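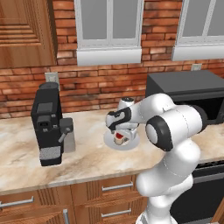
Bernice Ankrah fragte nach dem letzten Tippblatt, ob es nicht reiche, dieselbe Vorführung hundertmal zu kopieren und die Startposition ein wenig zu verrauschen. Für den ersten Test reicht es. Für das Training von Dindix haben wir damit schlechte Erfahrungen gemacht, deshalb die folgenden Hinweise.

## Küchenaufgaben in der Simulation aufnehmen

Stand: 23.11.2024

**Vor der Aufnahme**

- Die Aufgabe in einen Satz fassen, etwa »Tasse auf die Untertasse stellen«. Wer zwei Sätze braucht, legt zwei Aufgaben an.
- Festlegen, wann die Aufgabe als erledigt gilt. Bei uns: Tasse steht aufrecht, Greifer ist offen und hat Abstand.
- Zwei Probeläufe machen und wegwerfen. Die Hand muss sich erst an die Steuerung gewöhnen.

**Beim Greifen einer Tasse**

- Von oben anfahren und über dem Rand kurz langsamer werden. Ganz stehen bleiben sollte der Arm dort nicht, sonst lernt das Modell die Pause mit.
- Den Henkel in verschiedene Richtungen drehen. In unserem ersten Satz zeigte er fast immer nach rechts, und bei allen anderen Stellungen griff das Modell daneben.
- Beim Absetzen erst öffnen, wenn die Tasse Kontakt hat. Fallen lassen sieht in der Simulation harmlos aus, am echten Arm gibt es Scherben.
- Nach dem Loslassen senkrecht hochfahren.

**Fehler und Korrekturen**

Ein verfehlter Griff, der im zweiten Anlauf gelingt, bleibt im Datensatz und bekommt die Marke »Korrektur«. Abbrüche kommen in einen eigenen Ordner. Bitte nichts zurechtschneiden.

**Wie viel ist genug?**

Mit 400 Vorführungen lief die Tassenaufgabe brauchbar. Jetzt liegen 1113 im Satz, davon sind 13 noch ohne Marke. Mehr gebracht als die reine Menge hat der Wechsel von Arbeitsplatte und Licht.

**Ablage**

- Ein Ordner je Aufgabe, darin ein Unterordner je Person.
- Zufallsstartwert der Szene immer mitspeichern.
- Am Ende jeder Sitzung fünf Aufnahmen abspielen und ansehen. Ruckler stammen meistens von einer zu niedrigen Abtastrate.
- Sicherung auf Letaro vor dem Abmelden anstoßen.

Fehlende Marken bitte bis Dezember an Tanveer Qureshi melden. Die Hinweise für Schubladen kommen auf ein eigenes Blatt.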